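Asunto: Re: [brazos-lista] ¿Alguien ha probado el kit de Murkport?

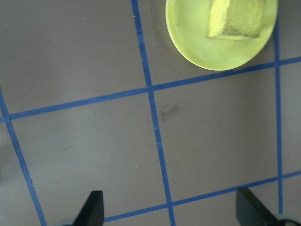

Hola, Korkor, hola a todos:

Perdonad la tardanza, que vi tu mensaje desde el móvil y quería contestar con el teclado grande delante, porque esto va para largo. Sí, tengo el kit de Murkport, el de la pinza con cámara en la muñeca, y llevo ya unas cuantas semanas peleándome con él. Te respondo por partes, debajo de lo tuyo.

El día tal, Korkor Annan escribió:
> Estoy mirando kits de pinza con cámara para el taller de Cuevas.
> Me han pasado dos presupuestos: el de Murkport, 1.490 euros, y el
> de Zimano, 2.220 con la licencia del programa incluida.
> El brazo ya lo tenemos, así que solo necesito la parte de delante.

Pues los precios cuadran con lo que me dieron a mí, pero mira bien qué entra en cada uno. En los 1.490 de Murkport vienen la pinza, la cámara, el soporte y el cableado. El programa de calibración lo descargas aparte y es gratis mientras no quieras manejar más de un brazo. Lo que NO viene es la brida adaptadora, y eso lo pone en letra pequeñísima en la segunda página del presupuesto. Yo me enteré con la caja abierta y el destornillador en la mano. Pídela desde el principio, que luego el envío suelto te cuesta casi lo mismo que la pieza y encima tardan.

El de Zimano no lo he comprado, lo tuve prestado unos días por medio de Dorottya Medve (creo que sigue en la lista, si lees esto, ¡gracias otra vez!). Es más fino en todo, los dedos cierran más suaves y el programa es una maravilla comparado con el otro, pero la licencia es anual. Los 2.220 son el primer año, pregunta por la renovación antes de firmar nada.

> ¿Qué tal agarra cosas blandas? En el taller queremos empezar con
> tareas de cocina: esponjas, trapos, platos de plástico. Nada que
> se rompa.

¡Has ido a dar con lo que tengo yo puesto en la mesa! Ahora mismo estoy con una esponja amarilla en un plato llano, tirando a verde amarillento, y la tarea es de lo más simple: coger la esponja y dejarla en otra casilla. La mesa es gris mate y la tengo dividida en cuadros con cinta azul, que me viene muy bien para decir «en el cuadro de arriba» y que todo el mundo me entienda a la primera cuando comparo pruebas.

Con la esponja va bien. Los dedos son negros y planos, y al cerrar reparten bastante la presión, de modo que el bloque se hunde un poco y se queda sujeto. Lo que me dio guerra al principio fue la fuerza de cierre. Viene de fábrica altísima, pensada para piezas rígidas, y a mí me estrujaba la esponja hasta dejarla hecha un churro y luego, al soltar, salía disparada hacia un lado. Bajas el valor en el menú de agarre (está escondido en «avanzado», a saber por qué) y santas pascuas.

El plato es otra historia. Como es bajo, para cogerlo por el borde tienes que bajar tanto que los dedos van rozando la mesa, y si te pasas un pelín el brazo entra en parada por contacto. Yo al final subo el plato con unas almohadillas por debajo cuando toca practicar eso. Los trapos todavía no los he intentado en serio. Un par de veces, jugando, y me llevé más aire que tela.

> ¿Y la cámara? Me preocupa que los propios dedos tapen media imagen.

A mí también me preocupaba y la verdad es que no molesta. Con la pinza abierta, los dos dedos asoman por la parte de abajo de la imagen, uno a la izquierda del centro y el otro hacia la derecha, y en medio te queda un hueco generoso por el que se ve la mesa. Lo que sí tienes que asumir es que el campo es el que es. Si el objeto está en la casilla de más arriba se te puede salir por el borde, y entonces el detector de Murkport se pone nervioso y te coloca el centro donde le da la gana. Yo lo arreglo con una postura inicial un poco más alta. Pierdes detalle pero ves el objeto entero antes de bajar.

Un aviso con los colores, que igual te ahorra una tarde: esponja amarilla sobre plato verde amarillento es una combinación muy mala para el detector que traen. Está entrenado, o eso me dijeron, sobre todo con piezas de almacén, y cuando los dos tonos se parecen tanto te junta esponja y plato en una sola mancha. Con un plato oscuro me funciona muchísimo mejor. Yo sigo con el claro por cabezonería, porque quiero un modelo propio que distinga las dos cosas, pero si vais a hacer una demostración con público en Cuevas ¡comprad platos azules o negros y dormiréis tranquilos! Bueno, azules no si usáis la misma cinta que yo.

Y ya que hablo de la cinta: que la superficie sea mate. Antes tenía una mesa blanca brillante y los reflejos de la lámpara me volvían loca. Con la gris la luz queda pareja y la sombra del plato es suavecita. Las motas y alguna manchita que va cogiendo el tablero no le importan al programa, al menos al que uso yo.

> ¿Cuántas repeticiones habéis hecho? ¿Aguanta?

El contador del programa va por 4.000 cierres y la pinza sigue sin holgura que yo note. Sí tuve que reapretar los tornillos del soporte de la cámara, que se aflojan con las vibraciones. Ponles fijador de roscas del flojito, del que se puede desmontar, y vuelve a calibrar después. Lo de recalibrar va en serio, que yo me lo salté y estuve una mañana entera cogiendo aire al lado de la esponja.

El cable de la cámara es lo peor del kit, con diferencia. Es corto y rígido, y si giras la muñeca hasta el tope tira del conector. Le he puesto uno más flexible que compré por mi cuenta y una brida de plástico haciendo lazo. En Murkport dicen que eso no anula la garantía, pero me lo dijeron por teléfono, así que si lo haces pídelo por escrito.

> ¿El soporte técnico responde?

Depende de la hora, je. Por la mañana te cogen el teléfono enseguida y saben de lo que hablan. Por la tarde te mandan a un formulario y la respuesta te llega a los dos días, a veces con un enlace al manual que ya te habías leído. El manual en español está traducido a trozos, por cierto. El capítulo de calibración sigue en inglés y con las capturas de la versión anterior. Si alguno de los chavales no se maneja con el inglés, te paso mis apuntes, que están feos pero completos.

> También me han hablado de Plerora, que alquila el equipo montado
> por meses. ¿Sabes algo?

De oídas solamente. Les pedí información en enero y me contestaron muy amables con un catálogo precioso sin un solo precio. Me insistieron en hacer una videollamada y ahí lo dejé. Si para el taller solo queréis una temporada puede que os compense, sobre todo porque el mantenimiento lo llevan ellos, pero yo no puedo decirte si es caro o barato. Si alguien de la lista ha alquilado con ellos, que lo cuente, que a mí también me interesa.

Resumiendo mi opinión para tu caso, Korkor: con el brazo ya comprado y gente que empieza, yo me iría al de Murkport, con la brida adaptadora y un cable decente desde el primer día. El dinero que te ahorras frente al Zimano te da para mesa, lámparas y un juego de dedos de repuesto. Si tuvierais a alguien pendiente de sacar resultados con plazos, entonces me lo pensaría, porque el programa del otro te quita muchas horas de encima.

¿Qué brazo tenéis exactamente? Te lo pregunto por la brida, que hay dos modelos y en la web las fotos son iguales. Mándame la referencia y te miro cuál te toca. Y si me dices también la altura de la mesa te paso mi fichero de posturas iniciales, para que no partáis de cero.

Un abrazo,
Inma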